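How to Judge a Shelf-Stocking Robot Before You Believe the Pitch

Every sales deck I get sent says the pantry shelf is a solved problem. I don't buy it, and you shouldn't either until you've run your own test. Long bags of dry spaghetti are a good place to begin, as they're cheap and a pain to stand upright.

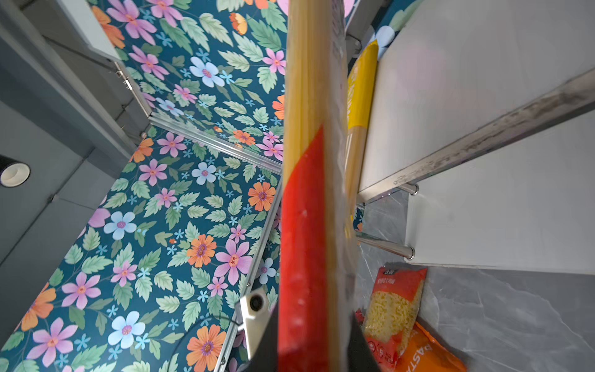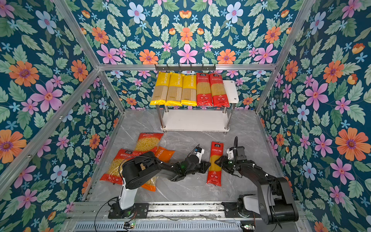
Step 1. Buy your own pasta. Get long packages and short bags, at least two brands. If the vendor insists on using theirs, write that down.

Step 2. Mess it up. Dump the bags on the floor of the work area so they overlap. Neat rows prove very little.

Step 3. Say the job once: spaghetti on the top shelf, standing, labels out. Then keep your hands in your pockets. Any nudge from a person ends the run.

Step 4. Time it from the first move to the last release. Do the same job yourself and write both times side by side. Mine took less than 2 minutes and I wasn't hurrying.

Step 5. Repeat it 149 times. Yes, really. Jesolik's brochure promises 99 percent, and you can't check a claim like that with four tries and a round of applause. Count a package that falls over later as a miss. Count a split bag as a miss too.

Step 6. Change one thing. Swap the brand, dim the lights, move the shelf over by a hand's width. Plundico's people asked me to skip this part. I'd put it first if I had a short afternoon.

Step 7. Ask who resets the floor between runs, and what that person gets paid. Add it to the price.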